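Clekach Shared Workshop – Automation Bench
Support Ticket 200-13
Status: Resolved, monitoring
Opened: 5 July 2023
Category: Simulation, arm and gripper

Summary

The gripper closes before reaching the requested height when the countertop task is run in simulation. The controller reports a completed grasp, but the object remains on the counter. The physical build is on hold until the simulated task runs correctly.

Setup

Simulated Franka arm with two-finger gripper, kitchen counter layout. Motion planner: Brandard. Task scripts are kept in the Mathew folder on the workshop server. The layout was last edited in June.

Steps taken

1. Restarted the planner and reloaded the layout. Fault repeated.

2. Ran the approach move alone, with the close command disabled. The arm reached its hold position without an error. The gripper points down at the left part of the counter, fingers apart, over the dark brown upright object. The pot stands to the right of the gripper and the green bottle lies on its side farther along.

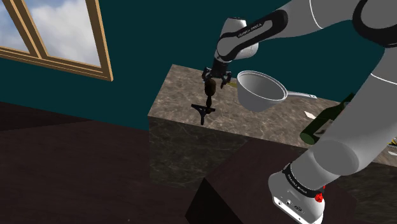
3. Compared the target height in the script with the height in the layout file. The script value was 100 mm too high. The counter had been lowered in the June edit and the script was not updated.

4. Corrected the value and ran the full task 13 times. The early close did not return. On 4 runs the right finger touched the rim of the pot during the approach.

5. Added a clearance zone for the pot in Brandard and repeated the test. No contact was logged.

Resolution

Script value corrected and saved to the Mathew folder. Members who hold local copies are asked to replace them before their next session. Layout edits must be entered in the change log on the day they are made.

Open items

Approach speed remains limited to 200 mm per second. The Trarnport cart task uses the same counter height and has not been checked – a separate ticket will be opened.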